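# 【讨论】手套采集 vs 手持夹爪采集，叠衣服这种柔性物体到底用哪个？

**楼主 · 棉布杀手**

最近在复现 Mosoti 那套"人手示范直接训策略"的方法，任务选的是桌面布料整理。我们给自己的小项目起名叫 Memico，两路数据一起采：一路是带标记块的传感手套，一路是手持夹爪。折腾到现在终于有点能看的东西了，太开心了，赶紧上来分享！

先说手套这一路。手背上各架一个白色标记方块，固定相机负责定位，手指姿态由手套自己出。最大的好处是双手配合特别自然，捏角、拉平、对折，采集的人基本不用学。
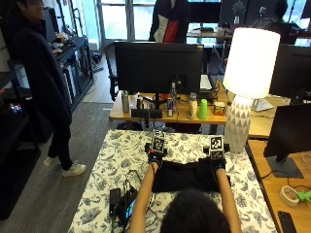
*手套这一路：双手捏住黑布远端，线都往左边那堆设备走*

目前手套数据训出来的策略，对折一块布，50 次里成了 40 次。基线是同样的网络只喂遥操作数据，50 次成 16 次。看到这个差距的时候我真的在椅子上转了一圈。

---

**2楼 · 滤波器不收敛**

恭喜恭喜！不过先泼一点点冷水：标记块被挡住怎么办？对折的时候两只手一交叉，固定相机那边位姿肯定要跳。你们是插值还是直接丢？

---

**3楼 · 棉布杀手（楼主）**

回 2楼：短的插值，长的整段丢。丢得确实心疼。另外手套的 IMU 能顶一小会儿，再久就漂了。

---

**4楼 · Imani Makokha**

我站夹爪这边 😄 手套数据有个绕不过去的问题：人手五根指头，机器人那头装的是平行夹爪，中间这层重定向谁来保证？你那 40 次里有多少是靠布料本身"宽容"撑起来的？换成带扣子的衣服试试看。

手持夹爪采的时候，手上拿的就和机器人末端一样，动作空间天然对齐，鱼眼视角也直接能当策略输入。我在 Zilville 那边做抽屉任务就是这么干的，迁移几乎没调。

---

**5楼 · 棉布杀手（楼主）**

回 4楼：说到点子上了！带扣子的衣服我们也有，走的正是夹爪那一路。鱼眼的好处是旁边的东西全收进来了，衣服、桌布、架子都在，做视觉里程计特征点多得用不完。坏处是物体一靠近镜头就糊一大片，后面的衣服被挡掉不少。

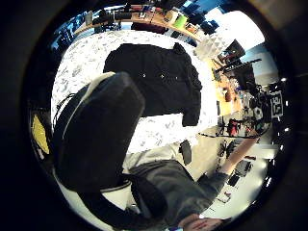
*夹爪鱼眼视角：黑夹克铺在浅色布上，前面那个带背带的黑色大家伙挡了一部分*

夹爪这一路的策略还没训完，先不报数，免得打脸。

---

**6楼 · 滤波器不收敛**

黑夹克配个黑色大家伙，你这是给分割网络上刑啊。深度呢？

---

**7楼 · 棉布杀手（楼主）**

没用深度，纯 RGB。黑色布料上深度相机返回来的洞比点还多，我们试过就放弃了。

---

**8楼 · 小郑拧螺丝**

插一句，你们那个基线是不是有点弱？遥操作数据量和手套数据量对齐了吗？如果是按采集时长对齐，手套同样时间采到的条数多得多，那比出来的是采集效率，方法本身好不好还看不出来。

---

**9楼 · 棉布杀手（楼主）**

回 8楼：是按时长对齐的，你说得对，结论得收一收。准确讲是"同样的人工时间下手套数据更划算"。按条数对齐的那组我补上，已经在排队等卡了。

---

**10楼 · Imani Makokha**

8楼这个问题问得好。不过我觉得按时长对齐也有意义，毕竟实际项目里最贵的就是人的时间。两组都放出来最好。

顺便问一下，有没有试过混着训？Grillance 那个开源工具可以把 2 种来源统一到末端坐标系，我用过，文档写得稀碎但能跑。

---

**11楼 · 小郑拧螺丝**

混训我持保留意见。两边视角差太多，一个第三人称一个腕部鱼眼，网络很可能偷懒只看其中一路。之前我去年 11 月做过类似的，混完比单用夹爪还低。

---

**12楼 · 棉布杀手（楼主）**

回 10、11楼：混训在计划里！打算先把固定相机的图像全部扔掉，手套那边只留轨迹去预训练动作头，再用夹爪的图像微调，这样应该能避开偷懒的问题？纯猜想，欢迎来拍。

Grillance 的工具我今晚就装，坐标系是 z 朝前还是 z 朝上？文档里两页写得不一样。

---

**13楼 · Imani Makokha**

z 朝前。第二页是旧的，别看。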